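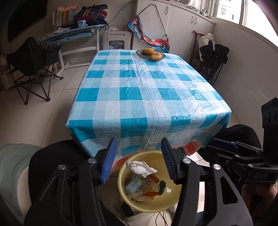 Hand-held gripper at the table, with the wastebasket between its fingers.

**Clearing a room with the gripper: notes for housekeeping staff**

Since July the Kendetti crew has done part of its tidying with a hand-held gripper. You hold it, you work the fingers, and the cameras on it record how the job is done. The recordings go to Hevau, where they are used to train the arm that will take over some of the table clearing at Mondlow. These notes are from the people who have used it the longest. Add your own at the bottom of the sheet in the supply room.

**Before you start**

- Walk the room once with your hands free. Move chairs you would have to lean over. The gripper makes your reach longer but also clumsier, and a chair back is the first thing you hit.
- Look for cords on the floor near the table and the trash. Push them to the wall with your foot or pick them up.
- Smooth a plastic tablecloth by hand first. Fingertips catch on the creases and drag everything else along.
- Wipe the finger pads with a damp cloth and dry them. Greasy pads slip on plastic.

**Bottles, jars and bags**

Take a bottle across the body, near the middle, with one finger on each side. Close slowly until it stops rolling, then lift. An empty bottle will dent if you squeeze the way you would with your own hand. Sarmīte Strazds closes on the cap end when a bottle is wet, and that works if the cap is tight.

If things are lying on top of a plastic bag, clear them off before you touch the bag. Pull it early and the whole pile moves with it.
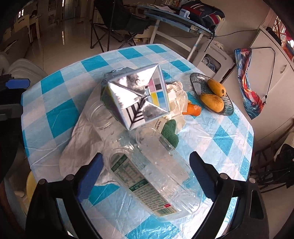
Work from the edge toward the middle and leave fruit for last. Soft fruit bruises under the pads, so move the whole bowl with two hands and put the gripper down while you do it. Same with anything glass. Rawan Kassab asked Hevau whether we should be recording those too and the answer was no, they stay with us.

Soft toys and cloths are easy. Pinch a fold and lift straight up.

**Trash**

Carry light scraps to the basket one at a time and open the fingers low, just over the rim. Peelings stick to the pads – tap them off on the inside of the basket. A full basket gets emptied by hand.

**What changes on the shift**

A recorded room takes longer. The schedule now allows 3 of them per shift in place of the usual load, and you are not marked down for the difference. Take a break after 2 in a row; the weight is all in the wrist.

Ikechukwu Omoregie has asked what happens to table clearing hours when the arm arrives. The plan we were given keeps bathrooms, beds, glass and food with staff, and moves the cleared hours to deep cleaning, which has been short for a long time. Pay for that work is still being discussed. Olga Salgado has the draft and will show it to anyone who asks.

You can say no to recording on any shift. Tell Olga before you pick up your cart and she will give the gripper to someone else.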